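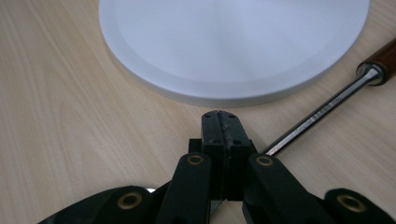

Chapter 9: Teaching by Hand

I learned to teach robots the slow way, typing joint angles into a Turkell arm until my eyes hurt. These days I pick up a gripper, do the job myself and let the recording do the talking – it's a lot more fun!

In this chapter we'll stick to hand-held teaching and save remote control for the Tamiru exercises later on. Your first task is a small one: close the fingers on a tool with a long metal shaft, lift it, and lay it down on bare tabletop. Keep your wrist loose and go slower than feels natural (I still rush mine).

Before you start, clear 2000 MB on your drive and read over your notes from Chapter 2. We'll need the part on finger width right away.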